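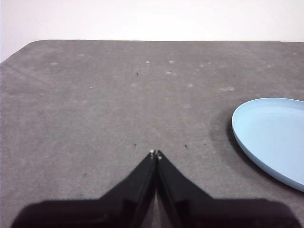 Kitchen Diary, No. 711

14 June 2019

Rain all morning, so I gave up on the garden and made the soup I'd been promising myself since February, the yellow split pea one with the smoked paprika. I had two onions left in the basket, both a little soft on one side, and I cut away the bad parts and used what was there. They took their time going golden, as they always do when I'm hungry.

The peas were the Dahlgren ones from the bottom of the pantry, and I'm afraid they'd been down there a good while. Old peas are stubborn! The packet says forty minutes and mine were still like gravel at an hour, so I put the lid back on, turned the burner down as low as it goes, and sat by the window with my library book -- and then forgot the pot altogether until I smelled it starting to catch. Only a little, thank goodness. I poured the top into my other saucepan without scraping the bottom and you'd never have known, or at least I didn't.

I drove over to Runovside after lunch for lemons and came home with lemons, a bunch of dill I had no plan for, and a wedge of that crumbly Tellmont cheese that I tell myself every time is too expensive. The market was quiet with the rain. The bread stall had sold out of rye, so I took a white loaf and was perfectly happy with it once it was toasted and buttered.
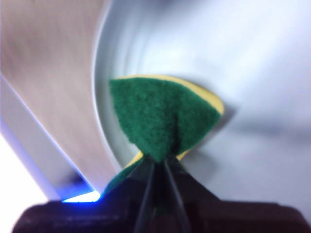 What I'd change next time

More lemon, for one thing. I squeezed in half of one at the end and it woke the whole pot up, and then I had a second bowl with the other half in it and liked that even better. I'd soak the peas overnight too, whatever the packet says. And less paprika -- I was heavy-handed with it, and by supper, when everything had sat and thickened, it was nearly all I could taste.

The dill turned out to be just right on top, with a bit of the cheese crumbled over while the soup was hot. I wrote that on the recipe card before I could forget.
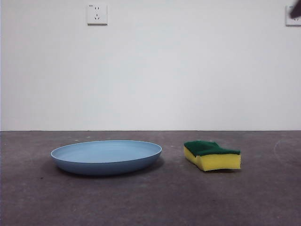 I froze what was left in the square tubs, and it came to over 12 cups, far more than one person needs in June. Some of it will go next door tomorrow if the rain lets up. I do wish I could learn to make a small soup. My mother's old Niltine pot is so big that anything less than a full batch looks lonely at the bottom of it, and I keep adding another carrot until it doesn't.

Must buy onions. Must also look up what to do with the rest of the dill.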